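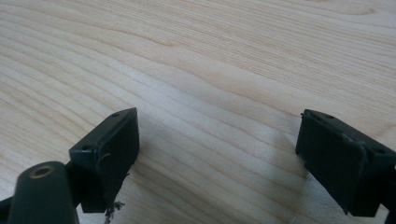 From: Nataša Janevski
To: drorow-handhelds
Date: 2019-09-11
Subject: Re: jaw width offset after pad wear, cap and rack task

Selim Oral wrote:

> The width channel on the left handheld no longer returns to zero on a
> full close. The right one still does. I see the offset in 69 episodes
> of the cap task, all after the August pad change. Before I drop them:
> is this the encoder, the linkage, or the pads? The Dedham unit had
> something similar and it was a loose set screw.
>
> Also, does the loader reject a negative width or clamp it?

Answering the second part first. The loader clamps at zero and writes no warning. Serpil has a patch that logs it, not merged yet.

On the offset, I don't think it is the encoder. I reran the index check with the jaws off and got the same count every time. The set screw was tight. What I did find is wear on the lower edge of the left pad. It has gone ragged, and the pad no longer meets its partner flat. With nothing between the jaws, the top corners touch first and the linkage stops short of its old end point. On a thin part the pads can still close up and the reading looks plausible, so the fault is easy to miss in a quick look through the data.
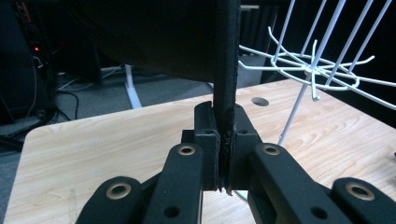 Jaws closed on a thin black strip, wire rack behind.

Thin parts are a poor test for this fault. Please use the bare close instead: open fully, close fully, read the width, three times per side, before the first episode and after the last.

The task itself has not changed. Cap on the table, rack standing next to it, one handheld per hand.

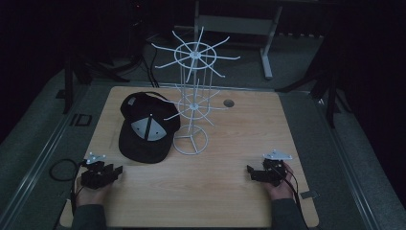
Cap and rack task, both handhelds over the table.

I went through the session log for the same period. It has 1,788 episodes, and 181 of them have a bare close recorded before the first grasp. Your 69 are all in that group, so the rest are unchecked and should not be counted as good. Doğukan is writing a script that takes the minimum width per episode and compares it with the last known zero.
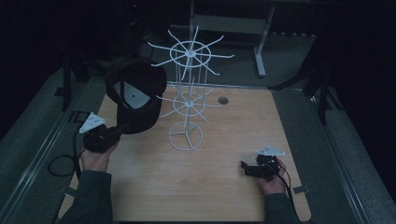

For the cap a small offset matters more than it would on a rigid part. The fabric gives, the commanded width at replay is too large, and the arm lets the cap slide during the lift. We had two drops on Sima before I stopped the replay. No damage, but the second one pulled the rack over, and the arm kept going until Beril pressed the stop. The contact threshold was set too high for an object that light. I have lowered it and locked the value.

Until further notice:

- no replay of cap episodes on Sima
- keep the 69, tag them width_suspect, do not delete
- if you find loose pieces of pad, bag them with the unit number
- new pads from Pratoseck go on both sides of a unit together, then re-zero

Selim, can you send me the raw counts for the first and last of your 69? I want to see if the offset grows or came in one step.

Nataša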